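# Corrigan Short-Term Bond Fund, Investor Class

The Corrigan Short-Term Bond Fund seeks current income consistent with preservation of capital. It invests mainly in investment-grade corporate and government bonds, and the average maturity of the portfolio is kept between two and five years. The fund is managed by Anoma Debnath and Iñaki Montoya.

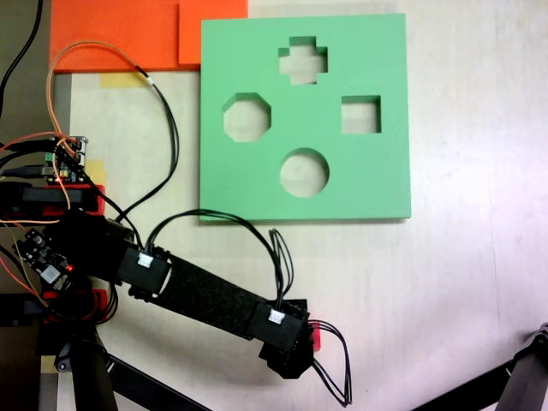
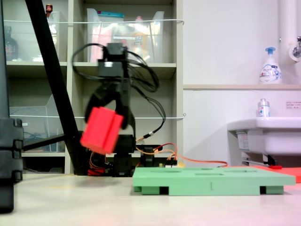 **When is income paid to shareholders?**

Income is paid monthly, on the last business day. Shareholders may take it in cash or have it reinvested in additional shares at no charge.

## Fund terms

- **Share price:** calculated once each business day at 4 p.m. Eastern time
- **Sales charge:** none
- **Early redemption fee:** applies to shares held for less than 6 months
- **Holdings report:** issued quarterly, beginning each year in March
- **Limit per issuer:** 5 percent of net assets, excluding government bonds

Orders received after the daily cutoff are priced on the next business day. Accounts may be opened directly with Corrigan or through Prindia brokerage accounts.

The value of shares will rise and fall with interest rates, and investors may lose money. Shares are not bank deposits and are not insured by any government agency. Please read the prospectus before investing.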